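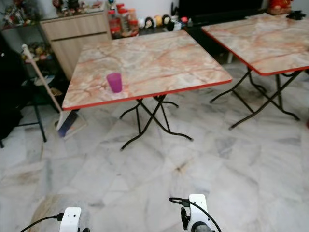
Folding tables with faux-marble tops and red edging, one with a purple cup on it.

Zokero asks households to put the table away

Levemcombe, 26 May 2020

Zokero, the home storage advice service, has today published a free guide to the most put-upon object in the house: the folding table. It is called Down Flat and it makes one central request of its readers, which is that they fold the thing.

The guide grew out of a survey of 1,000 households carried out by the Zokero team in Levemcombe and neighbouring Clendlow. Of those who owned a folding table, 97 per cent said they had bought it for occasional use. Asked when it had last been folded, a large share named December, and a few wanted to know whether the question was a trick.

"People tell us they have a folding table in the same way they tell us they have a gym membership," said Ruairi Semple, who wrote the guide. "It went up for a birthday tea. Then somebody put a cup on it, and once there's a cup on it, it's furniture."

The Cup Problem gets a chapter to itself. Mr Semple argues that a single small cup is enough to keep a table standing for weeks, as whoever passes assumes that whoever left it is coming back. His advice is to take the cup to the kitchen. He concedes that the chapter could have been shorter.

Down Flat also deals with the second table, usually bought to match the first and usually set a little way off from it, with a strip of floor between that everyone walks through sideways while carrying soup. Owners of two are encouraged to fold the one farther from the kitchen and see who notices. In trials among Zokero's own staff, it took one family 3 days.

Other sections cover the top of the low cabinet, where jars and bottles gather in company and the ones at the back go unopened; the ledge of soft toys, which the guide recommends leaving strictly alone; and festive ornaments that have outstayed the festivities. On the last point Mr Semple is lenient. "If it's red and cheerful and it isn't in the way, I'm not going to come round and argue," he said.

Readers with tiled floors will find a page on crossed metal legs: lift the table before folding, keep fingers clear of the place where the legs meet, and don't drag the feet across the tiles, however short the distance. Patterned tops should be wiped and dried before they are stood against a wall. Crumbs show up poorly on a marbled finish, a quality some households have come to rely on.

The guide was tested with residents of Mowat Court in Clendlow, who were asked to fold their tables every evening for a fortnight. Most managed the first week. One returned her form with the note "Where am I meant to do the jigsaw?", and a page on jigsaws has been added.

Down Flat is free to download from the Zokero website. Printed copies can be requested by post and will arrive folded.

ENDS

Notes to editors

Zokero offers advice on storage and tidying to households in Levemcombe and Clendlow. It does not sell tables.

Ruairi Semple is available for interview by telephone. He owns 2 folding tables and would prefer not to discuss them.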